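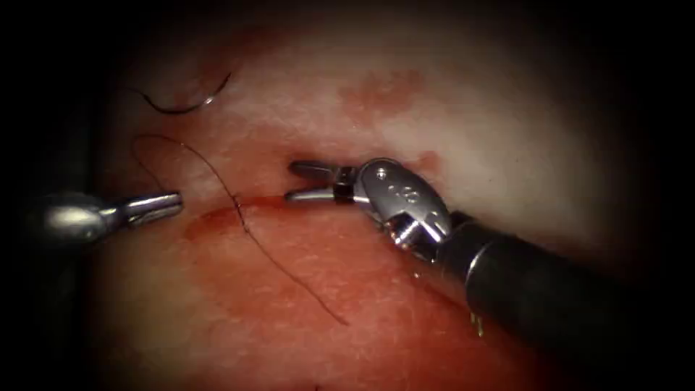
Do you ever drop the needle on purpose, Samira Kassab wanted to know after the last set went up, and is picking it up again the part that takes all the evening? She had been reading the build notes and thought the pages made far too little of the handling and far too much of the cables, and I have to admit (having gone back and read them through with a large pot of tea) that she had a point.

So this is the handling page, for Samira and for anyone else who has been following the Claltoden rig since it was a pair of arms, a borrowed bench and a great deal of hope. We build it in the shared workshop at Grudham, mostly in the evenings, and what we've made ourselves is everything between the hands and the tools: the two hand controls, the pedal box, and the software in the middle, now 1341 lines long and still growing. The needle does get dropped, Samira, and yes, going back for it is a lovely exercise. Resting flat on the surface, away from both sets of jaws, it asks you to come in low and slow. 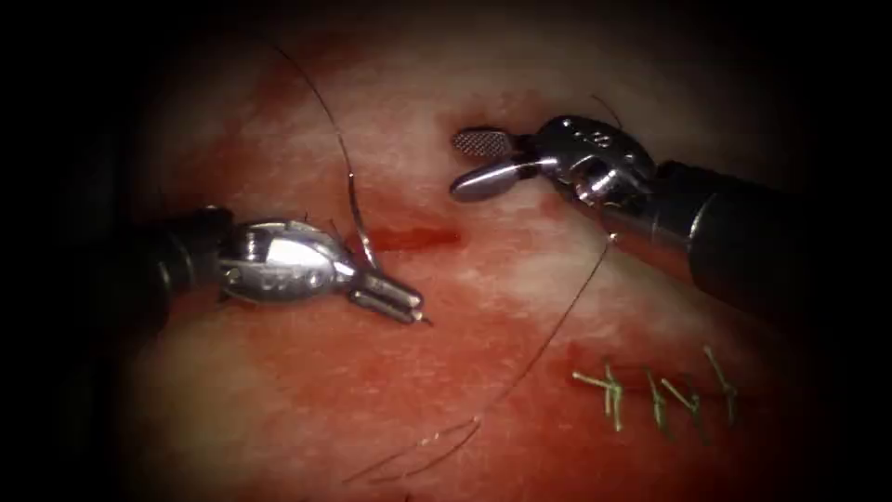 The left-hand control has been the great labour of the summer. The first handle was too stiff, the second so loose that my own pulse seemed to travel down it, and the third, which Hafþór Steinarsdóttir turned for us one wet afternoon, has a soft spring and a thumb rest and feels like a proper tool at last! What I wanted from it was a steady hold with the jaws closed and just the point of the needle showing past the end, as on the left here, while the other hand waits open. I've also become very fond of green thread. Those knots low down on the right stand out beautifully against the red, forked tails and all, whereas the dark thread takes some finding over the deeper patches, and I've asked for more green in the next order.
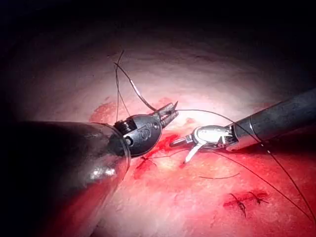

Page last changed: September, 19:15

The close view is the one I'd have on the big screen all night if they let me. You get the loops of thread going up over the jaws and the long strand running away to the lower right, past the finished knots, and you begin to see why we spent so long on the wrist movement. Slack thread gets everywhere, and a wrist that turns late will find every bit of it.

Still to do: a new lid for the pedal box, a quieter fan, and the right-hand control, which has the old stiff spring in it until Hafþór is next free. The Bisgaard bench is ours from six most evenings, so do put your head in if you're passing.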